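Ellery Recipe Card Transcripts, README

What you get: 2,109 handwritten recipe cards typed out as plain text, one file per card, plus an index. Leonie Lindemann typed the first 600. Trevor Sandhu did the rest, and his spelling is better.

Please don't treat this as a record of what people cooked. A card shows what somebody bothered to write down - often a dish they made once a year and couldn't remember. Everyday food is mostly missing. I have seen the set used to argue that Ellery lived on fruitcake, and I don't buy it.

Known problems

Oven temperatures are missing on many cards. "Moderate oven" was left as written. The date column is weak: most dates are guesses from the paper, and I would ignore them.

The "tested" field means a contributor said so. Finn Bauerfeind cooked three and had doubts about two.

Changes

November 13, 2022: duplicates merged, cup sizes left alone. Hauke Schwerdtfeger wanted them converted to grams. I said no - we don't know whose cup it was.

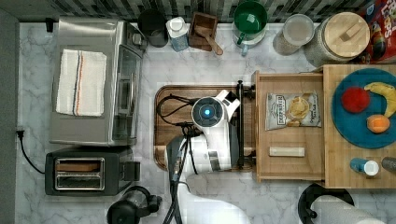 Can I fill in the missing oven temperatures myself?

Put them in a separate column with your name on it, and leave the transcript as it is.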